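Open Day Helpers and Home Folders Wanted – Moreira Home Handling Project

Posted 2023-11-24. Location: Grulthorpe workshop, plus some work from your own home. Paid, short term.

Hi there! I run the open days for the Moreira project, and I'm looking for people to help me with the next one. If you like laundry (or at least don't mind it), can talk to strangers, and live within reach of Grulthorpe or Berdale, please keep reading.

First, the job itself. We teach robots to handle clothes. The robots learn from people, and the people do it with a hand-held gripper – you squeeze the handle, the two jaws close, and the camera on top records what happened. You go through a pile of clothes in a real room, folding and moving and stacking, and the recordings go to our software folks in Vindcombe. They do clever things with them and a few weeks later a robot arm in our workshop is a little less hopeless with a pair of pants.

Twice a year we open the doors and let people see all of this. The last one was in September and I loved every minute of it, even the part where the coffee machine died before lunch. We had families, a sewing club, retired machinists with very good questions, and a boy who wanted to know if the arm could fold his sister. We were badly short of hands, though, and I spent most of the afternoon running between the folding tables and the front door. I would like to not do that again.

So we have 14 places to fill, in two groups.

Open day hosts

You'd stand at one of our folding stations and let visitors try a gripper. You show them how to hold it, hand them a towel or a shirt, and cheer them on. Most people grab much too hard the first time, then get the hang of it and don't want to give it back. You'd also answer the questions you can and pass the rest to one of our engineers, who will be hiding near the snacks. There is a robot arm demonstration every hour, and hosts help get people seated behind the yellow line and keep them there.

You don't need a technical background for this. One of our best hosts last time came from a bakery and one drives a school bus. I care a lot more about whether you can be friendly to the fortieth person who asks if the robot does windows.

Home folders

This one starts before the open day. We lend you a gripper and you record folding sessions in your own bedroom or living room, using your own clothes and your own furniture. Then, on the day itself, you come in and talk visitors through how you did it, with a few of your clips playing on the big screen behind you. People really enjoy this part! They come in expecting shiny lab stuff and end up in a long chat about the right way to fold a fitted sheet.
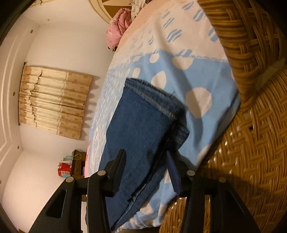 Jeans on a patterned bed sheet, as the gripper's camera sees them.

Please don't buy anything or redecorate for us. We want the bedding you sleep in and the clothes you wear, and the same goes for the furniture. Busy patterns are very welcome, and so is wicker, and so are heavy curtains or a lamp that makes odd shadows. A robot that has only ever seen a white table is going to have a rough time in anybody's house, so the more ordinary variety we get, the happier the Vindcombe team is.

Jeans deserve a word of their own. They're thick, the layers like to slide apart when you lift them, and a hem can be surprisingly hard to catch with two jaws. Start with towels and work your way up. You'll get a practice session in the workshop before you take a gripper home, and you can call me if you get stuck (evenings are fine, I'm usually up).

What we ask of home folders:

You record for 4 weeks, at times that suit you. Mornings, evenings, in front of the TV, whatever works.

You put away anything private before you start – mail, family photos, medicine, screens with your email open. If something slips through, tell us and we delete that clip.

Other people in the house stay out of the recording unless they've signed a form too. Pets can wander through.

You keep the lens clean and charge the gripper overnight. That's really all the care it needs.

Hours and pay

Hosts work 2 days: a training day, where we set up the stations and do a full run-through, and the open day itself. Home folders do the practice session, their recording weeks and the open day. Both groups get the same hourly rate, and we pay for training time as well. Lunch is on us. If you're coming from Berdale, there's a shared van that leaves from the library parking lot in the morning and goes back when we've finished cleaning up, and I'll save you a seat if you ask for one in your application.

Between all our folders we've collected over 3,000 sessions so far, and I'd love for visitors to see some new rooms in the mix this time.

Who can apply

Anyone 18 or older. You need two hands that are comfortable squeezing a handle on and off for an hour or so, with breaks. If that's hard for you, have a look at the host job, where there's a welcome desk that needs someone cheerful and we can set you up with a proper chair. The workshop is on the ground floor, with a ramp at the side entrance. Spanish or Portuguese speakers, please mention it! We had visitors in September who would have been very glad of you.

If you applied last time and didn't get a place, please try again. I kept everybody's names but I don't like to assume you're still free.

How to apply

Use the form on the Moreira page and pick "host," "home folder" or "either one." There's no resume to upload. Just write me a few lines telling me who you are, which days of the week are bad for you, and what you'd want to show a visitor first. For home folders, add a sentence or two describing the room you'd work in. No photos of it yet, please, words are plenty.

I read all of these myself and I'll write back to everyone, though it can take me a week when things get busy. After that we'll have a quick phone call, and then I'll invite you over to the workshop to try the gripper before either of us decides anything. Wear something with sleeves you can push up, and bring a shirt or a pair of pants from home to practice on.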